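平行二指夹爪（纸盒抓取）

平行二指夹爪，我们平时就叫“二指爪”，是机械臂末端最常见的一种执行器：两根手指，一开一合，没了。这个条目主要写它在纸盒、纸板这类又轻又软的东西上怎么用、怎么选、怎么比较。其他用途（金属件上下料、试管、螺丝之类）请看别的条目，我不太懂，写了也是抄。

先交代一下，本条目大部分内容是我一个人写的，后来Yamila Godoy改过“指尖”一节，Gervasio Durán补了控制器那部分的意见。所以口气会有点像聊天，站里有人提过，我改了两回还是这样，就先这样吧。最近一次大改是2024年8月14日。

名称

中文里叫法挺乱的。夹爪、手爪、夹持器、抓手，说的常常是同一个东西。“平行”指的是两根手指张合的时候指面保持平行，跟绕着轴转的“角度型”区分开。很多桌面级机械臂上的夹爪严格讲是角度型，或者半平行的，卖的时候也写平行，大家也就跟着叫了。我在本条目里不细分，真要细分的地方会单独说。

还有人把装在手腕上的那一整块（夹爪、相机、转接板）统称为“末端”。这种叫法在写零件清单时很坑，我吃过亏：下单买“末端”，寄来一块光秃秃的法兰。

为什么拿纸盒来试

纸盒这东西看着简单，其实什么毛病都能照出来。夹重了，边上一道印子；夹轻了，一抬就滑。盒盖是平的，从正上方下去没地方下手，只能找边、找角、找折缝。而且纸板有弹性，手指一松它自己还会弹一下，位置就变了。

我个人最喜欢用浅色的小盒子做测试，粉蓝、薄荷绿这种。一来压痕比较容易看出来，二来浅色面在灯下很容易过曝，正好顺便试试腕部相机的曝光。底下的垫子我反而不建议用纯色的。带花纹的、旧一点的、有划痕有掉漆的，才更接近真实的桌子！视觉算法在白板上跑得漂亮，换张花垫子就开始认错边，这种事我见得太多了。

腕部视角还有一个好处：指尖跟盒边的关系看得很清楚。固定相机里觉得“对准了”，切到手腕上一看，常常偏得离谱。

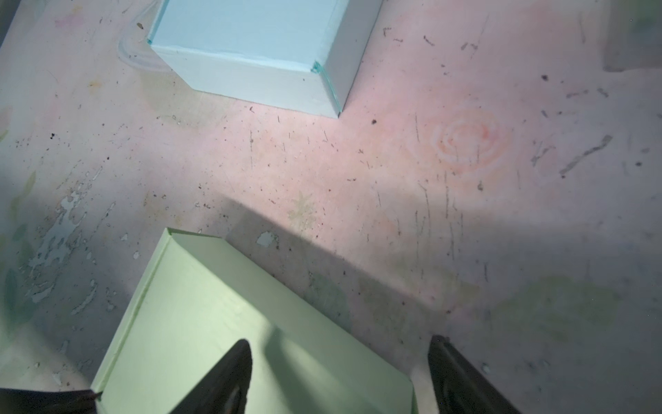
腕部相机画面：两根黑色手指夹在薄荷绿纸盒处，前方另有一只浅蓝色盒子。

看腕部画面时我一般先看影子。机械臂自己的影子会横在桌面上，跟着手走，盒子一半亮一半暗，同一块绿色能变成两种绿。按颜色分割的方法碰到这个基本就要出问题，阈值放宽了把垫子也吃进去，收紧了盒子又缺一块。后来我们改成先找边再看颜色，好了不少，但盒子斜着放的时候还是会丢角。

指尖

指尖的形状比夹爪本体的牌子重要，这一点我跟Yamila吵过很多次，最后是她让步的（她要是看到这句大概会来改）。

常见的大概有这么几类。宽平的指尖，接触面大，夹厚盒子稳，但是插不进缝里。收窄的指尖，头上圆一点尖一点，能挑起盖子、能从边上探进去，缺点是受力集中，薄纸板上容易留坑。还有带软垫的，硅胶或者橡胶，摩擦力好，灰也粘得快，垫子上那些碎屑全跑它身上去了，得勤擦。

再有就是柔性指，受力后会顺着物体弯过去。抓水果很好看，抓纸板嘛……我试下来觉得一般。纸板的边是直的，它一弯，接触位置反而说不准了，折盒子的时候差一点点，舌片就插不进去。Yamila的意见跟我相反，她认为只要把角度调好，柔性指夹立起来的盒边比硬指更不容易压坏。两种说法都先留着。

颜色上，黑手指在浅色物体前面对比强，找指尖位置省事。深色物体就反过来了，黑对黑，什么都看不见，可以在指尖贴一小条浅色胶带。

单臂还是双臂

只是把成形的盒子从这边挪到那边，一条臂足够。要折盒子，我劝你上两条。

折盒的麻烦在于，一张展开的纸板坯你按住这边，那边就翘。单臂也不是不行，得做治具，用挡块把坯料卡住，换一种盒型就得换一套治具。双臂就灵活多了，一只手夹着立起来的边，另一只手去够旁边的折边，像人一样。代价是两只手靠得很近，手腕、线缆、相机全挤在中间那一小块，碰撞检测要认真做，线也要认真理。

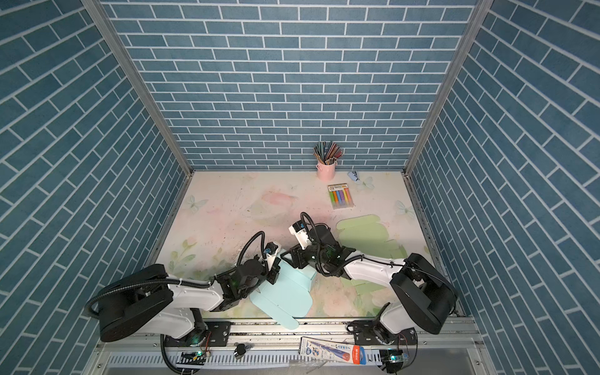

双臂折盒工位：左臂夹住薄荷蓝纸板的一边，右臂夹爪伸向立起的折边；右侧平放着另一张浅绿色盒坯。

说到线。手腕上的线一般会留出一个弧，不留的话转到极限位置就把插头拽了；留太长，两条臂一靠近又互相勾。我的办法很土：先把两个手腕都转到最别扭的姿势，在那个姿势下定长度，再扎带固定。Gervasio喜欢用波纹管把线套起来，整齐是整齐，弯起来硬一些，小力矩的腕关节会受点影响，轻的纸活里我能感觉到。

桌上我习惯留点别的东西，笔筒、蜡笔、文具什么的，不清干净。有杂物才知道规划出来的路径是不是真的绕得开，也才知道识别会不会把一支彩铅当成纸板的边。不过第一次标定的时候还是清空比较好，省得自己跟自己过不去。

相机的位置

两种都要，我的看法没变过。腕部相机看细节，固定相机看全局。只装腕部的话，夹爪一贴近物体，画面里就剩两根大手指，盒子另一头翘没翘完全不知道。只装固定相机的话，两条臂一交叉，最关键的接触点正好被手腕挡住。

固定相机放侧面还是放上面，看活。折盒要看立起来的那条边，斜一点的角度更好用。纯粹搬盒子，正上方最省心。背景最好稳定，工位三面围一下，人走来走去的就不会进画面了。围板上印砖纹、格子纹也行，我原来担心重复的纹理会干扰特征匹配，实际试下来，只要不拿背景去做定位就没什么事。

控制器

这一节按Gervasio的意见写，我加了点自己的。

比较控制器的时候，很多人盯着循环频率看，其实抓纸盒更该看的是夹爪那一路的力反馈，或者至少有电流反馈。我们在7月份用同一对手指、同一批盒坯，把Erkberg和Viltia两家的控制器换着用了一遍。Erkberg的响应更干脆，闭合到位就停；Viltia的界面舒服得多，参数都摆在一页上，但闭合末段有一点点过冲，薄盒子上就是一道印子。

总共跑了542次抓取，有98次要人上手重新摆盒子，其中相当一部分得怪盒坯自己受潮变形，不能都算在控制器头上。所以我没有把两家分开列成功率，列出来一定会有人拿去引用，而样本是不均匀的，前面一段我们还在改指尖。要看结论的话，我的结论是：薄纸板选能限电流的那个，界面难用可以忍。

还试过Grasteleck的一块小控制板，便宜，接线简单，插上就能动。它的问题是两条臂的时钟对不齐，单臂看不出来，双臂一起抬纸板时两边有先后，纸板会被拧一下。官方论坛上有人说换固件能解决，我还没换。

闭合力的设定

我的习惯是从小往大加。先把电流上限设到满量程的40%以下，夹住，抬一点点，看滑不滑；滑就加一小格。不要反过来从大往小减，盒子压坏一次就回不去了，后面测什么都是在测一只坏盒子。

夹成形的盒子和夹单层纸板，参数不要共用。成形的盒子里面是空的，侧壁会往里塌，夹在角附近比夹在中段硬得多。单层纸板不存在塌的问题，怕的是打滑和绕着夹点转，这时候夹深一点比加力管用。盖子带折边的那种又不一样，折边是两层，手感硬，照着折边调出来的力，挪到单层的地方就大了。

常见毛病

抬起来盒子慢慢转：夹点离重心太远，挪夹点，别加力。

每次都偏同一个方向：多半是手眼标定的问题。也检查一下腕部相机的螺丝，我有一回找了一个下午，最后发现就是相机座松了。

夹住了又弹开：看指面是不是真的平行，半平行的爪子张得越大，指面歪得越厉害，厚盒子会被往外挤。

视觉丢了盒角：先看影子，再看反光。盒子边上有透明胶带的话会出一条亮线，算法很爱把它当成边。

指尖打滑但力已经够大：擦手指。真的，先擦手指。

早期情况

二指夹持的历史很长，工业机械臂还没普及的年代就有了。我手上有一份Masanja的旧产品目录，封底印着1968，里面那款气动夹爪跟现在的样子已经差得不多，两根手指，一个气缸，配图画的是夹木块。目录里没提纸制品。有谁手里有更早的、专门讲纸盒夹持的资料，请到讨论页留言，扫描件模糊一点也没关系。

待补充

吸盘和二指爪的对比还没写，搬成形纸盒的话吸盘其实很能打，折盒时怎么样我没有数据。三指爪也缺。“指尖”一节里柔性指的部分，Yamila答应补一组对照，等她补完我再把两边的说法合并。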